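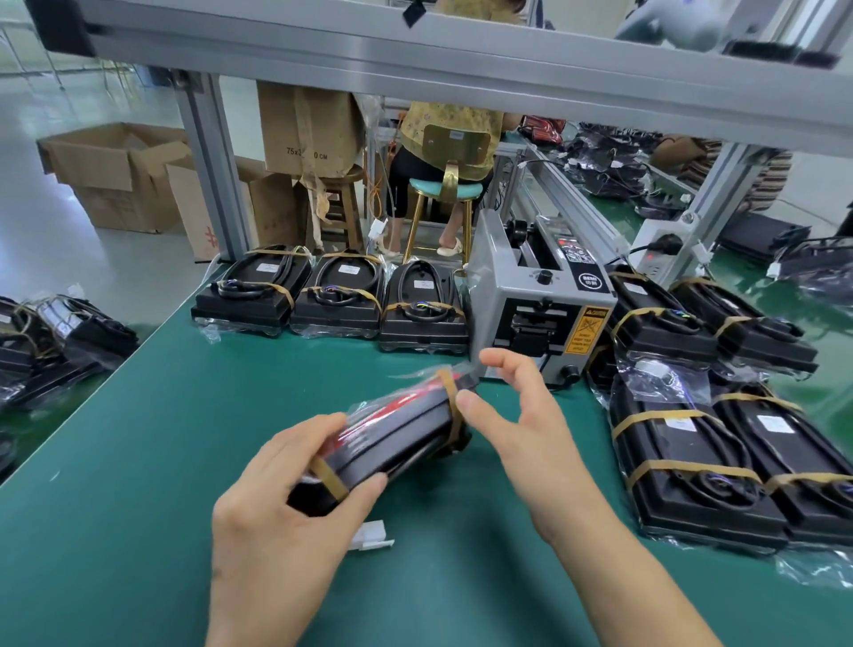
When can merchants order the new Floder garden wall cladding?
Orders open on Thursday, November 14, 2019, with deliveries from the Unska depot starting 13 days later.

Zadau has added a cladding board to its Floder outdoor range. The boards are 200 mm wide and come in four colours, with matching corner trims and starter strips sold separately. 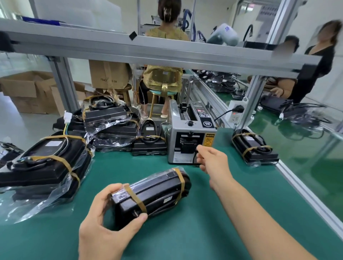
Trims are packed in the same lengths as the boards, so both can travel on one pallet. A full pallet holds 270 boards.

"Installers asked us for a corner piece that needs no mitring," said Domnica Voicu, range manager at Zadau. "The new trim clips over the cut ends."

Samples are free to trade customers on request.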